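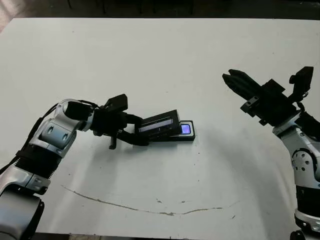

Why not just script it? The table never moves! A listener at Levura put that to me after the first version of this talk, and I've opened with it ever since.

Fair question. Scripts are great until the device sits two fingers over from yesterday's spot. We want a policy that copes with that, so we feed it people doing the task by hand, over and over, a bit differently each time.

(Slow down here, the numbers matter.)

Grellura set so far: 3636 episodes, two arms, one white table. Small black devices, some with lit screens. Pick up, put down, touch the screen. Say that the easy-looking ones taught us the most about labeling.

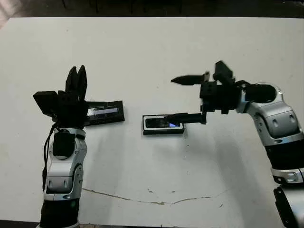 Two arms, two devices, right finger over the screen.

Touching is the fun part! Gripping is forgiving, you close until you feel something. With a touch, a tiny height error changes everything, so we asked operators for 200 touch episodes and threw out 118 of them in the first review. Painful, but I'd do it again. The rest came back cleaner once we let people practice before recording.

Mention the Drustberg split: 223 episodes held back, never trained on, no peeking. Someone always asks if we peeked.

Next slide, keep it short. Things I'd love to steal from other groups:
- MacKinnon's habit of keeping failed tries, with a tag
- changing operators mid-task
- recording the pauses too, hands still, arms waiting

Then the plan for December, more lighting changes, shinier screens. Leave five minutes for questions, skip the gripper slide if we're running over.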